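# Equipment planning FAQ: hand-held grippers for household fabric work

Maintained by Hemant Bhatt for teams budgeting under the Plarevia programme. Send corrections before the September order closes.

## How many grippers should a new team order?

Four per site. Two are in use at any time, one is charging and one is the spare. Tikkanen quotes a longer lead time for single units, so order the full set at once.

## Do we need a purpose-built test room?

No. Home sessions are done in ordinary bedrooms on whatever bedding is there. Budget for travel and set-up time instead of rent. 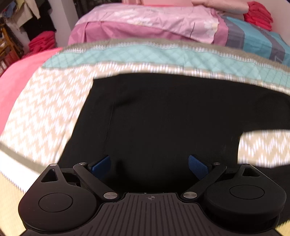
## Which finger pads should we budget for?

The textured blue pads are the standard fit for cloth. Smooth pads are cheaper but are not approved for fabric tasks. Pads are consumables: allow 70 pairs per site per year and enter them on a separate line from the grippers.

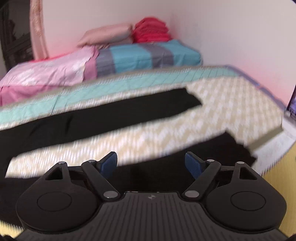
Pivot pins and linkage arms are covered by the Nelier service contract for the first year. After that they are charged at list price — check the contract end date before you submit a renewal.

## What does a session plan need to include?

State the target item, the surface under it and the number of takes. For dark cloth on patterned bedding, plan 300 takes per home. A plan without a take count will be returned, as storage cannot be costed from it.

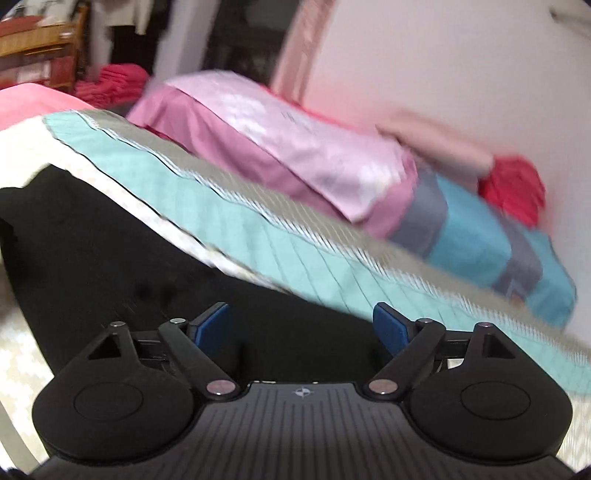 Storage is bought in blocks from Zikow. One block holds 4000 takes at the default setting. Unused space carries over to the next quarter but cannot be moved between sites.

## Can we buy the robot arm later?

Yes. The arm is a separate budget line and may be deferred by a year. Confirm that its mounting plate matches the gripper version you have ordered — the older plate needs an adaptor, and the adaptor is not included.
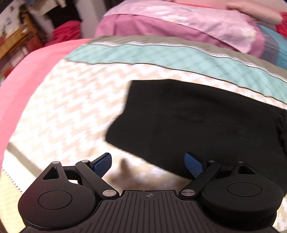

*Gripper with fingers open over a bed, black cloth on a zigzag-patterned duvet cover.*

## Who approves the order?

Orders within the site allowance go to the site lead. Anything above it goes to Hemant Bhatt with the supplier quote attached.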